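SEP IRA to solo 401(k) mid-year, S corp with one owner

quezada_ops
S corp, I am the only employee. I have used a SEP IRA at Vorkberg for 15 years and want to move to a solo 401(k) before year end, mainly for the Roth deferral. Does the existing SEP block that? I already made a SEP contribution for this year in March.

ledgerline
Check which form the SEP was set up on. The standard IRS model form does not allow you to maintain another plan alongside it. A custodian's prototype document may. Vorkberg should be able to send you the adoption agreement.

quezada_ops
Found it, it's the model form. So I'm stuck until January?

Rulach
Not necessarily. Some people remove the SEP contribution for the current year and open the 401(k) clean. Ask a CPA before touching it, though. The withdrawal has to be coded correctly or you get a 1099-R that takes months to fix.
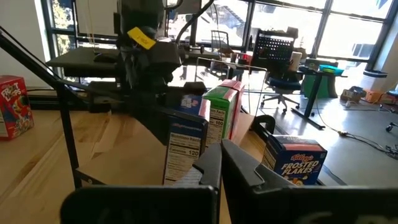
Shona Paterson disagrees with pulling the money out. Her view is that one more year in the SEP costs very little, and that a botched correction costs more in fees than the Roth space is worth.

Rulach
Depends on the salary. On low W-2 wages the SEP is capped at 25 percent of pay, and the deferral is where the 401(k) wins. That gap can be large – run both numbers first.

ledgerline
Agree with Rulach on the math, with Shona on the risk. Also budget for the plan document. Jirari quoted me up to 1000 for a custom one, plus 40 a month for recordkeeping. The free ones often leave out loans and after-tax contributions.

quezada_ops
I don't need loans. W-2 is on the low side, so the gap matters. I'll get the CPA to price the correction and compare it with waiting. Adoption agreement is 2 pages, so at least that part is quick to read.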